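**Subject:** Re: [fruit-growers] Passionfruit all leaf, no fruit
**From:** Noemí Cuautle

Hello Tumaini, and hello everyone,

Sorry to have sat on this overnight. I started a reply, then wandered out to look at my own vine to check I wasn't about to tell you a fib, and then it was dark and I'd pulled up half a bucket of weeds.

On 25/02/2025, Tumaini Mugo wrote:

> Hi all, new to the list and new to the area (2159, on the clay side). I planted a black passionfruit the August before last against a north-facing fence. It has gone berserk, right over the fence and into the neighbour's jasmine, but I've had 4 fruit off it in total. It gets chook manure every month and a deep water most evenings. Loads of flowers in spring and they just dropped. There's also a second lot of leaves coming up from the base that look different, more pointy. Should I cut the whole thing back now, or give up and put in a mandarin?
>
> Tumaini

Please don't give up! A vine that healthy is a lovely problem to have, even if it doesn't feel that way when you're buying passionfruit at the shops with a whole fence of the stuff at home.

I'd start with the chook manure. Monthly is a lot for a passionfruit. It's full of nitrogen, and the vine will happily spend the lot on leaves. I'd stop altogether until the weather cools, then give it a good handful of sulphate of potash, watered in. My mother fed hers nothing but potash and dishwater and she had fruit on the kitchen windowsill well into autumn.

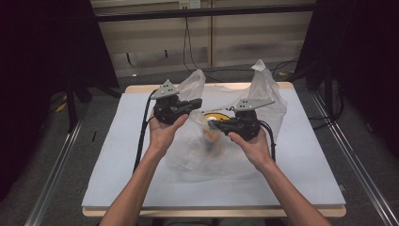

The pointy leaves worry me more than the shortage of fruit, to be truthful. If your vine is a grafted one, those will be suckers from the rootstock, and the rootstock is a thug. Follow each one down to where it starts, scrape away the soil and tear it off by hand. Cutting just encourages it. I had one come up inside the laundry wall at our old place in Branavau, and I was still finding bits of it two years after the mother vine was gone. Have a look at the flowers too, if there are any left. Black passionfruit flowers are white with that purple fringe, and the wild one has a pinker look about it. If everything over the jasmine side turns out to be rootstock, I'm afraid that explains a good deal.

As for the flowers dropping, was it raining when they opened? Wet pollen is no use to anybody, and the flowers only last the day. You can help them along with a small paintbrush on a dry afternoon, dabbing the pollen from the anthers onto the three sticky bits on top. It's a peaceful sort of job once you've got your eye in. I take a stool out and listen to the radio.
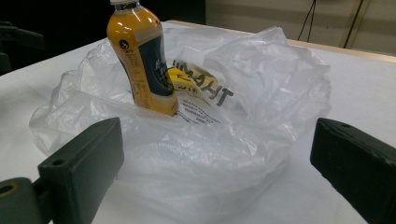
Ngọc Tạ rang me after seeing your message and asked me to pass on that she'd leave the secateurs in the shed for now. She says a hard prune in late summer takes off the wood that might still carry something, and she waits until the frosts are well behind her, then takes hers back by a third. She also thinks your evening watering is fine on sand but too much on clay, and would have you poke a finger in first.

I'd listen to her over me on the pruning. Her vine goes the full length of the carport and she gives away bags of fruit.

If you do end up starting again, Thịnh Lý usually has seedlings going in tubs, ungrafted, so there's no rootstock to fight with. They don't live as long in heavy soil, so mound them up. And there's room for a mandarin as well if you keep it clear of the fence; the two don't mind each other.

Do send us word of what the leaves turn out to be. If you'd like to snip a bit of each and bring it along to the next swap, I'll be at the table with the lemons.

Warmly,
Noemí

P.S. Tín, I still have your long ladder. It's under the house and quite safe.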